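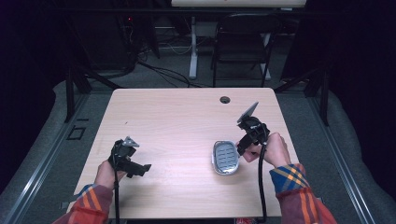 Monter un puzzle de paysage sans y perdre la vue (table claire, lumière, tri) : vos méthodes ?

Rechercher dans l'entraide Tous les thèmes OK

Rima Nassar

Bonjour à tous ! Je me suis remise aux puzzles au mois d'août, chez ma sœur à Plunmont, et depuis je ne pense plus qu'à ça. J'avais commencé tout doucement avec un 300 pièces de chez Mondden, un port avec des barques, terminé en une soirée, et j'étais tellement contente que j'ai acheté le lendemain un grand format de la même série : une plaine sous la neige, un ciel presque blanc, une rangée de peupliers et c'est à peu près tout. Magnifique sur la boîte ! Sur la table, c'est une autre affaire.

Je monte sur un plateau imitation bois très clair, avec une suspension juste au-dessus. Le bord est fait, les peupliers aussi (quel plaisir, les peupliers !), mais dès que j'attaque la neige je ne vois plus rien. Les pièces se confondent avec la table, les découpes disparaissent dans la lumière, et au bout d'une demi-heure j'ai les yeux qui piquent. Mon mari me dit de prendre un tapis de feutre, ma sœur me dit de changer de lampe, et ma voisine trie tout par forme avant de poser la moindre pièce, ce qui me paraît un peu triste mais elle va trois fois plus vite que moi.

Alors je voudrais savoir comment vous faites, vous, pour les grandes surfaces unies. Est-ce qu'un fond foncé change vraiment quelque chose ? Et la lampe, de quel côté ? Je précise que je dois pouvoir libérer la table pour le dîner, donc les installations fixes sont exclues. Merci d'avance, je lis absolument tout !

Munther Mahasneh

Bonsoir Rima, et bienvenue chez les amateurs de ciels blancs ! Je monte ce genre de paysages depuis des années et c'est ce que je préfère, bien avant les rayons de bonbons et les collages de timbres. On avance lentement, on apprend à regarder les découpes pour elles-mêmes, et quand une zone de neige se referme il y a un petit bonheur que les images chargées ne donnent pas. Je vous réponds dans l'ordre où je m'y prendrais.

Le fond d'abord. Oui, ça change tout. Une pièce blanche sur un plateau clair n'a pas de contour, votre œil le cherche et se fatigue. Je pose mes pièces claires sur du carton gris moyen, celui qu'on trouve au dos des grands blocs de dessin. J'ai essayé le noir : le contraste est superbe pendant dix minutes, puis il devient dur, surtout le soir. Le gris est bien plus doux. Pour une forêt ou une scène de nuit je fais l'inverse et je reviens directement sur la table claire, où les pièces sombres se détachent très bien. Gardez donc votre plateau tel quel, il vous servira pour le prochain !
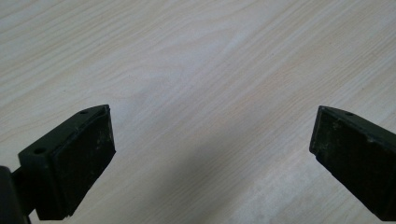 La lumière ensuite. Une suspension placée juste au-dessus écrase tout, les bords des pièces ne portent presque plus d'ombre. Éteignez-la et prenez une lampe de bureau à bras, posée à gauche si vous êtes droitière, assez basse, qui éclaire en biais. D'un coup chaque découpe a un petit liseré sombre d'un côté et on lit les formes comme on lirait des lettres. Le jour, mettez-vous perpendiculaire à la fenêtre. Avec la fenêtre en face, le carton brillant renvoie tout dans les yeux, et avec la fenêtre dans le dos on travaille dans sa propre ombre.

Le tri, maintenant, et je vais prendre la défense de votre voisine. Pour les peupliers, trier par forme n'a aucun intérêt, la couleur suffit. Pour la neige, c'est la seule chose qui marche. Je fais des familles selon le nombre de languettes et leur position : deux languettes opposées, deux languettes voisines, trois, quatre, aucune. Ensuite je regarde un trou, je me dis à voix haute ce qu'il lui faut (ma femme trouve ça très drôle) et je ne cherche que dans la bonne famille. On passe les candidates l'une après l'autre, sans sauter, et celle qui ne va pas retourne au bout de la rangée.

Avant de trier, regardez quand même votre neige de près, sous la lampe en biais. Un blanc imprimé est rarement blanc : il tire sur le bleu du côté des ombres, sur le jaune près de l'horizon. Dans les Mondden que j'ai montés il y avait aussi un léger grain, plus serré vers le bas. Séparez déjà ces teintes et chaque famille devient plus petite. Pensez aussi à tourner les pièces toutes dans le même sens quand vous pouvez, par exemple la languette la plus large vers le haut. C'est long à installer, mais ensuite les yeux glissent tout seuls.

Reste le dîner ! Le tapis de feutre qu'on enroule, j'en ai eu un et je l'ai donné. Les pièces déjà assemblées se décollent un peu au roulage et le blanc se remet mal en place. J'ai maintenant une planche à rebord avec des tiroirs, de la menuiserie Sabbagh, payée 64 euros, et elle glisse sous le canapé avec tout dessus. Avant cela j'utilisais deux panneaux légers de la taille du puzzle, un dessous, un dessus, serrés par des pinces à nappe. C'était très bien aussi. Mesurez simplement le passage sous le meuble avant de couper quoi que ce soit - je l'ai fait dans l'autre ordre et j'ai mangé une semaine sur mes genoux.

Dernière chose, pour vos yeux : des séances de vingt ou trente minutes sur la neige, puis une pause sur une zone colorée. Si vous n'avez plus de peupliers, commencez un petit puzzle à côté. J'en ai toujours deux en route et l'un repose de l'autre. Racontez-nous où vous en êtes, et dites-nous si la série a d'autres hivers, je cherche celui du moulin gelé !

cafe_creme_et_coins

Moi je prends des plateaux de café, ceux en plastique brun foncé, j'en ai récupéré plusieurs quand le Sosta a changé sa vaisselle. Une famille de pièces par plateau et ça s'empile la nuit. Par contre ne les empilez pas trop haut avec un chat à la maison...

Pour le tri par forme je ne suis pas du tout d'accord, je fais tout au hasard et je finis quand même ! Bon, mon dernier ciel a duré tout l'hiver. Mais quel beau ciel !

Rima Nassar

Merci merci ! J'ai essayé la lampe en biais hier soir, à gauche, avec le dos d'un bloc de dessin sous les pièces, et j'ai placé toute une bande de neige avant le fromage. Je vois enfin le bleu dans les ombres, je l'avais pris pour de la poussière d'encre. J'ai présenté mes excuses à la voisine, elle vient trier avec moi dimanche.

Munther, le moulin gelé est bien dans la série, il figure au dos de ma boîte, en bas à droite, à côté d'une patinoire de village que je vais m'offrir dès que celui-ci sera fini. Pour la planche à tiroirs, est-ce que les tiroirs s'ouvrent des deux côtés ? Nous sommes deux à vouloir la neige maintenant !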